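Filed under: Shop Talk, Robots, Grumbling

The Rules Taped to the Door

Posted Jun 12, 2025

I have spent most of my working life ignoring laminated signs. So there's some justice in the fact that since April I have been the person who writes them.

Our robot room at Bredwood had four rules when I got there. One was about coffee. One was about the coffee machine. The third said "BE SAFE," in capitals, and the fourth had been in the sun so long that it could have said anything. We had two-armed stations running most of the day under this legal framework, and people had developed their own customs, the way villages do. One shift squared the mat to the table edge. Another shift regarded the mat as a place to put lunch.

I asked the Gromdale office for their version, thinking I'd steal it. They sent me a document of 60 pages. It defines "table." I read it over a weekend I'd like back, and I can report that the useful parts would fit on an index card, which is what I then tried to produce.

My first draft had a lot of "ensure" in it. You can ensure nearly anything on paper. The second draft was better after I made myself stand next to a station and write down only things a tired person could check by looking. Is the mat flat? Can you see the whole work area from where you're standing? Does everybody in the room know who has the stop button? If the answer to that last one is "I think it's over there," you don't start.

Then there's the question of what goes on the table. Sedgwick, our supplier for the little stuff, will sell you 2,000 identical plastic cubes, and they're lovely cubes. But a kitchen task needs kitchen things, and kitchen things roll, tip and show up in shapes the cube people never thought about. A board with a metal handle on one end needs its own line in the setup sheet, because people will put it down either way around and then swear they followed the instructions. (They did. The instructions said "place board.")
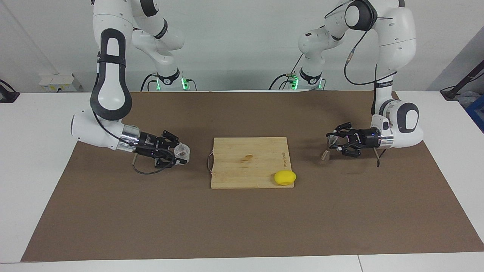
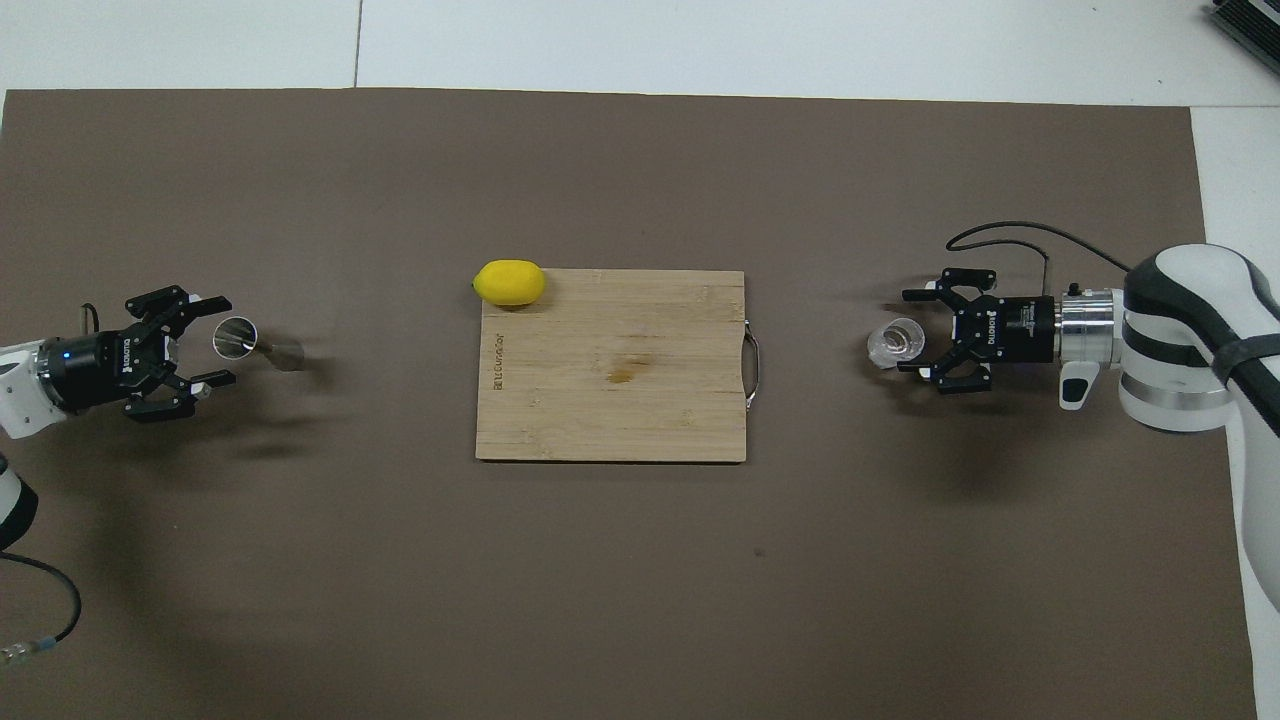
Bamboo board, something yellow, two grippers. The setup sheet for this takes longer to read than to follow.

The cable rule caused the most fuss. Mine says that any cable on an arm gets looked at before the first run, and that you trace it with your eyes from one end to the other. A few people felt this was insulting. I felt it was insulting too, right up until I did it and discovered I'd been looking at the same loop for weeks without knowing where it went.

Clear objects got a rule as well. If it's see-through, say out loud what it is before you begin, and write the same word on the sheet that everybody else writes. We had three names in use for one kind of cup, and I once spent a morning hunting for a "tumbler" that was sitting in front of me the whole time under the name "small glass." Dull stuff. It ate my morning anyway.

And hands. Hands stay off the mat while the arms are powered, including to nudge something back "just a little." Everyone agrees with this rule. Everyone agreed with it back when it wasn't written down, too, and I have personally nudged things. I've stopped. The list is on the door with my name at the bottom, so now I have to behave like somebody who believes in it.

The card is up to 3 sides, which I know is a strange number of sides for a card. The coffee rule survived. Dotton, our other site, has asked for a copy and has already sent back comments, mostly about my use of the word "flat." They would like a tolerance. I'm working on it, with more sighing than the job strictly requires.

Shares: 14 | Comments: 3

COMMENTS

gasketcase
We had the "place board" problem with trays. Ended up drawing an arrow on the tray in marker. Then somebody got a new tray.

mild_torque
Please post the card when it's done, all three sides. Ours still says "use common sense" and it's been laminated twice.

lowershelf
Strong support for defining "table." You haven't met my coworkers.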